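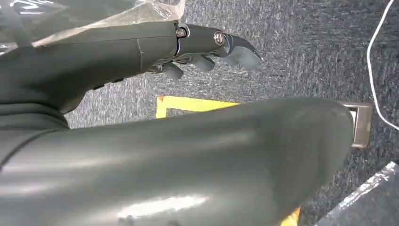
Accueil Journal Atelier Archives Contact

Samedi, tard

Je voulais écrire ce matin, à tête reposée, et puis la journée a filé comme elles filent toutes en ce moment. Je m'y mets donc maintenant, avec une tisane et le chat sur les genoux, ce qui n'aide pas à taper mais fait du bien à tous les deux.

Il faut que je raconte l'histoire du poignet, que je la mette noir sur blanc tant que je m'en souviens bien. Jeudi en fin d'après-midi, nous en étions à la énième série de prises avec les deux bras, le grand exercice de Kadir, celui où l'un présente la pièce et l'autre vient la chercher. Tout allait gentiment. Hauwa Danladi tenait le carnet, j'étais assise par terre (mon genou s'en plaint encore), et Kadir regardait les courbes en mangeant des abricots secs. Et voilà que le bras du fond, que nous appelons Kokia depuis le premier jour, s'arrête à mi-descente, frémit un peu, puis laisse tomber la main de quelques centimètres, d'un coup. La pince a raclé la moquette. L'autre bras, lui, a poursuivi son mouvement comme si de rien n'était, et il est passé si près de mon avant-bras que j'ai senti l'air bouger. J'ai crié, je crois. Hauwa dit que j'ai dit un gros mot en allemand, ce qui m'étonne, mais ma grand-mère serait contente.

Kadir a frappé l'arrêt d'urgence et tout s'est immobilisé. Ensuite, ce silence si particulier, quand les ventilateurs continuent seuls et que chacun vérifie qu'il a bien tous ses doigts.

Je n'ai rien, je le répète ici pour moi-même. Pas une égratignure. Mais je n'avais pas à être assise là, et je le savais. La règle, c'est moi qui l'avais recopiée au feutre et collée sur la porte en janvier : pas de corps humain dans le rayon des bras quand la puissance est mise. On prend des habitudes avec les machines comme avec les chiens des voisins, on finit par les croire aimables. Kokia n'est ni aimable ni méchant, il fait ce que son encodeur lui raconte, et jeudi son encodeur lui racontait des bêtises.

Vendredi, nous avons donc passé la journée à chercher. Tuncay Yalçınkaya est venu dès le matin avec sa mallette et sa patience, et je dois dire qu'à le regarder travailler on se calme. Il a commencé par ne rien démonter du tout. Il a fait raconter l'affaire à chacun, séparément, et il a noté les différences entre nos récits sans faire de commentaire. Kadir était certain que les deux bras s'étaient arrêtés ensemble. Le journal de bord lui donne tort : l'erreur 708 apparaît d'abord sur Kokia, et l'autre bras n'en a jamais été informé. C'est cela qui me travaille le plus, je crois. La chute de la main, on peut la comprendre, une pièce fatigue, un contact lâche. Mais que le second bras n'ait pas su que le premier était en défaut, c'est nous. C'est notre câblage, et notre logiciel, écrit un soir où nous avions tous envie de rentrer.

Tuncay a ensuite fait bouger le poignet à la main, hors tension, très doucement, l'oreille presque collée dessus. Il y a un petit point dur, toujours au même endroit. Il m'a fait sentir — il a pris ma main et l'a posée sur l'articulation, comme un médecin qui vous apprend à trouver votre pouls — et en effet, on le sent passer, un grain, presque rien. D'après lui, le connecteur de l'encodeur tire à chaque fois que le poignet franchit ce point, et au bout d'environ 500 cycles il finit par se desserrer assez pour que le signal saute. Nous n'avions jamais laissé tourner la série aussi longtemps auparavant. C'est tout bête, et je suis restée un moment à regarder ce grand doigt recourbé en pensant à mon bras.

Le frein, en revanche, aurait dû tenir. Il n'a pris qu'avec du retard, et Tuncay ne sait pas encore pourquoi. Il a écrit chez Baysal, qui nous a fourni le poignet, et une certaine Şükran Ersoy lui a répondu dans l'heure, très aimablement, en demandant les relevés de courant et le numéro du lot. Je ne m'attendais pas à une réponse un vendredi après-midi. Elle propose un échange, mais veut récupérer la pièce telle quelle, sans que nous l'ouvrions. Kadir mourait d'envie de l'ouvrir. Il a boudé jusqu'au goûter.

Nous avons quand même décidé de plusieurs choses. Le défaut d'un bras coupera désormais les deux, par un fil, un vrai, sans passer par le logiciel. Hauwa veut aussi limiter la vitesse à 20 pour cent tant que le nouveau poignet n'est pas rodé, et je l'ai soutenue, malgré les soupirs. Et il y aura du ruban au sol. Gisela Mühlbauer, à qui j'ai tout raconté au téléphone hier soir, m'a grondée pendant onze bonnes minutes et elle avait raison d'un bout à l'autre. Elle a travaillé longtemps chez Clenent, sur des machines autrement plus lourdes, et elle m'a parlé d'un collègue et d'une presse. Je ne recopierai pas cette histoire ici.

J'ai mal dormi. Ce n'était pas vraiment de la peur, je repassais le mouvement, la main qui tombe, l'autre qui avance. Ce matin je suis allée au marché, j'ai acheté trop de poireaux, et j'ai appelé maman sans lui en parler.

Il reste à remplir la fiche d'incident. Kadir proposait d'écrire « sans conséquence ». J'ai barré, et j'ai mis « sans blessure ». Lundi, je rachète du feutre.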